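Teil 4: Das erste Aufkochen und Entkalken

So, die Tisten steht, der Stecker ist noch NICHT in der Dose (bitte wirklich nicht, dazu kommen wir gleich), und ihr habt in Teil 3 den Wassertank eingesetzt. Dann können wir jetzt an die Marmeladen-Grundeinstellung gehen. Ich schreibe das alles so auf, wie ich es bei mir in der Küche mache, denn die Anleitung von Raltura ist zwar ordentlich übersetzt, aber für Leute gedacht, die schon drei Einkochautomaten hatten. Ich hatte vorher keinen!

Was ihr braucht: die Tisten mit Deckel, Zitronensäure in Pulverform, einen großen Topf zum Umfüllen, ein Küchentuch und ein bisschen Geduld.

1. Tank bis zur unteren Markierung füllen. Die obere ist nur für den Dampfbetrieb, den brauchen wir erst in Teil 6.

2. 2 Esslöffel Zitronensäure in 500 ml kaltem Wasser auflösen. Kalt! Ich habe beim ersten Mal heißes genommen, und dann setzt sich der Kalk als Schleier innen fest, den ihr kaum wieder wegbekommt.

3. Lösung in den Tank gießen, Deckel auflegen, eine Vierteldrehung nach rechts. Es muss klicken. Klickt es nicht, sitzt die Dichtung schief, dann zurück zu Teil 2.

4. Jetzt Stecker rein und den Drehknopf auf Stufe 4. Die Lampe blinkt erst gelb und leuchtet dann durchgehend.

5. 8 Minuten laufen lassen, dann abschalten, Stecker ziehen und alles ganz abkühlen lassen. Bei mir ist das meistens eine Folge von irgendwas im Fernsehen.

ACHTUNG: Den Deckel in dieser Zeit nicht öffnen, auch nicht kurz. Der Dampf kommt vorne raus, genau da, wo man die Hand hat.

6. Den Umfülltopf dicht neben das Gerät stellen und die abgekühlte Lösung langsam hineinkippen. Nehmt einen mit weiter Öffnung und geraden Wänden, dann geht kaum etwas daneben, und auf Naturstein wollt ihr die Zitronensäure auf keinen Fall haben (Marmor wird davon stumpf, und zwar schnell).

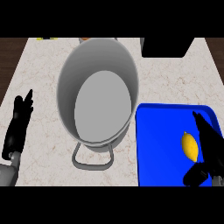
Agnes Lunde schrieb mir zu diesem Schritt, sie kippe gar nichts mehr, sondern schöpfe die Lösung mit einer Suppenkelle ab, bis nur noch ein Rest im Tank stehe, und den nehme sie mit dem Küchentuch auf. Das dauere länger, aber ihr sei das volle Gerät zum Anheben einfach zu schwer, und seit sie es so mache, sei die Arbeitsplatte trocken geblieben.

Finde ich gut und habe es am Wochenende gleich ausprobiert! Wer Probleme mit dem Handgelenk hat, sollte es unbedingt so machen. Nur bitte keine Kelle aus Metall, der Tankboden ist beschichtet und verzeiht Kratzer nicht.

7. Zweimal mit klarem Wasser nachspülen. Riecht es danach noch säuerlich, ein drittes Mal.

8. Dichtung herausnehmen, abtrocknen und über Nacht neben dem Gerät liegen lassen, nicht drin.

Hinweis: Wenn die Lampe nach dem Wiedereinschalten rot blinkt, ist das kein Defekt. Sie meldet Kalk, bis man den Zähler zurücksetzt: Knopf auf Null, gedrückt halten, bis es piept. Steht im Originalheft ganz hinten bei den Garantiebedingungen, warum auch immer.

Ersatzdichtungen bekommt ihr bei Begović, die passen auch für das ältere Modell mit dem eckigen Griff. Ich entkalke bei unserem harten Wasser jedes Jahr im März, vor der Rhabarberzeit, und dann noch einmal vor den Zwetschgen.

Weiter mit Teil 5: Gläser vorbereiten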